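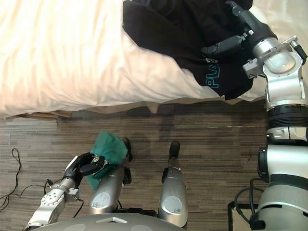
Robots on the linen floor: what happens to our jobs?
Posted by Triin Krūmiņa

I supervise the bedding and garment section at Flandeck, where 20 people sort and fold. Management intends to bring in humanoid machines next year. Staff have asked which tasks will remain theirs, and I have no written answer to give them. How have other employers handled this?

Tove Briem
At Mockus we put the following in writing before the first shift.

1. Staff keep their grade and hourly rate for the full trial.

2. Each machine has a named attendant, who is paid for the training hours.
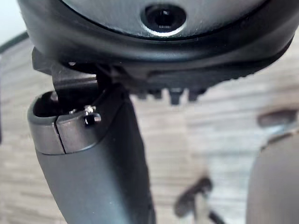
3. Any employee may stop the machine without asking a supervisor.

Our trial ran for 3 months. Lifting became a smaller part of the day and watching became a larger one, which several people found more tiring. We now rotate attendants at each break.

Jaanus Kazlauskienė
Ask for the contract. Ours said nothing about breaks.

Baiba Vanags 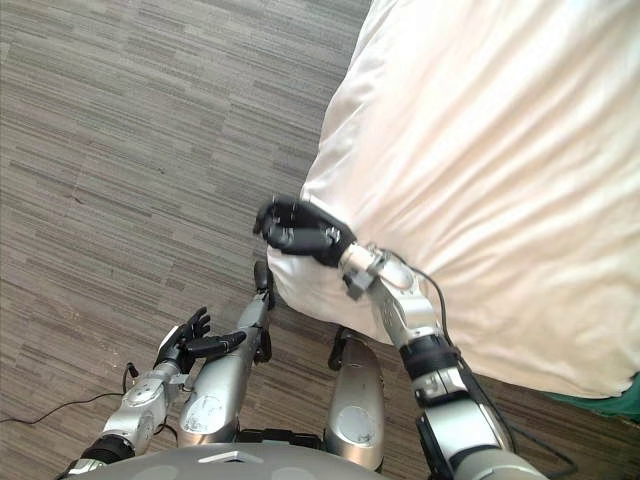
Job descriptions should be revised before the machines arrive — ours at Tetell were revised afterward, and grievances followed. The old wording said only "handles bedding." A robot with one hand closed on a fold of white cloth and the other hand open is also handling bedding, so the phrase protected no one. We now list inspection, stain checks and final folding as staff duties.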